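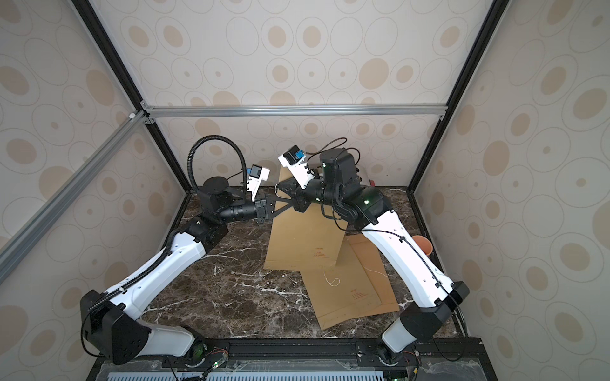
Brown envelope

The brown envelope is a plain paper cover for letters, forms and bundles of documents, usually made from kraft paper and usually rather larger than the envelope one would choose for a birthday card. It has been a fixture of offices, schools and tax departments for generations, and most households have a drawer somewhere with a few old ones waiting to be used again.

Material

Kraft paper takes its name from the German word for strength, and it earns it. The pulping process leaves the wood fibres long and tough, so that a fairly thin sheet will put up with a good deal of pulling and folding before it gives way. The familiar colour is simply that of unbleached pulp, and it varies quite a bit from mill to mill, from a pale sandy shade to something closer to strong tea. 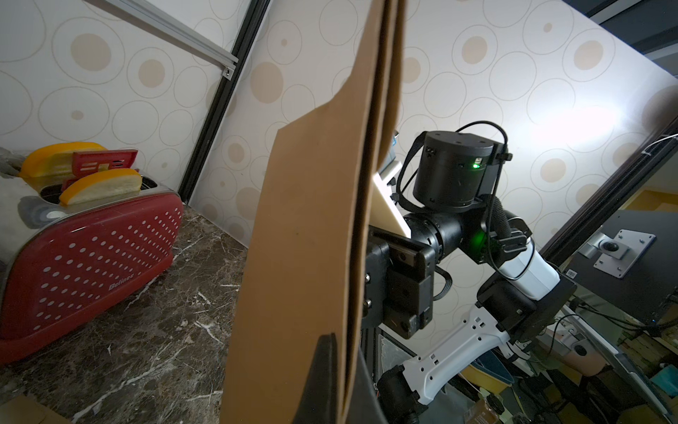

Lighter envelopes for ordinary letters may be made from paper of 70 grams per square metre, while those meant for thick files are heavier and stiffer, and may have a board back for good measure.

Forms and closures

The flap may be on the long side or the short side, and stationers have argued happily over the proper names for each. Gummed flaps, peel-and-seal strips and metal clasps are all common, and so is the string-and-washer fastening, much loved by people who have to open the same envelope again and again.

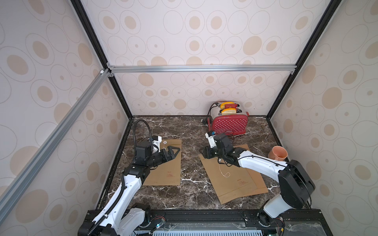 Storage is a subject on which archivists hold firm views. Ordinary kraft paper can be acidic, and over the years it may pass some of that acid on to whatever is kept inside, so papers of lasting value are better moved to acid-free covers. For everyday filing it does perfectly well, provided it is kept dry and out of strong sunlight. An envelope left lying flat, like the kraft-brown one on the left half of the marble tabletop, is less likely to take on a bend than one propped at a slant in a half-filled box.

Use in East Asia

Large brown envelopes are widely used for personnel papers and case files in Chinese-speaking offices, where the front often carries a title in big red characters. 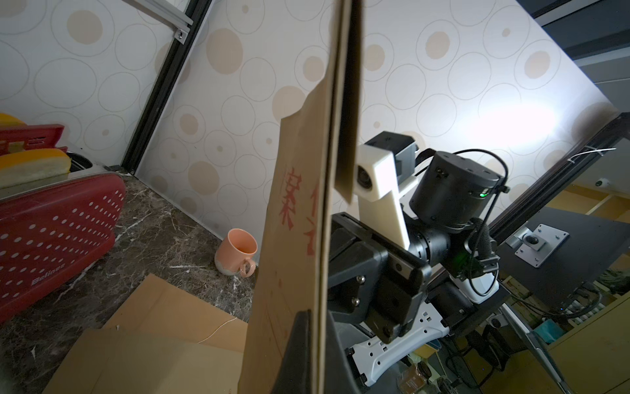 Many have a printed panel for the contents, filled in by hand as papers are added or taken away.

See also

Kraft paper
Manila folder
Stationery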